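Drolell

Drolell is a celebrity interview column founded by Dénes Fodor, a former film critic who had run out of films he liked. It began as a page in the entertainment weekly Gumia and moved to the website Flisari two years later, taking most of its readers and all of its exclamation points.

Format

Each installment visits an actor or singer at home and asks the same seven questions, five of them concerning marriage. Answers are limited to 300 words, a rule Fodor enforced on everyone but himself. Guests usually reveal that their spouse is their best friend – a finding the column has always reported as news.

The installment of 9/2/18, with the sitcom couple known as the Skinners, consisted mainly of a disagreement over who cooks. It remains the most read.
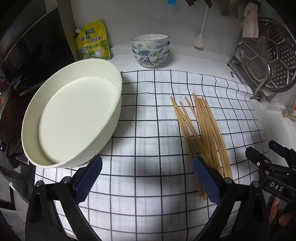
White cloth with a black grid pattern on a countertop.

Reception

Critics called the column soft. Fodor had the word printed on his business cards. A podcast version, launched in January, ran for two episodes.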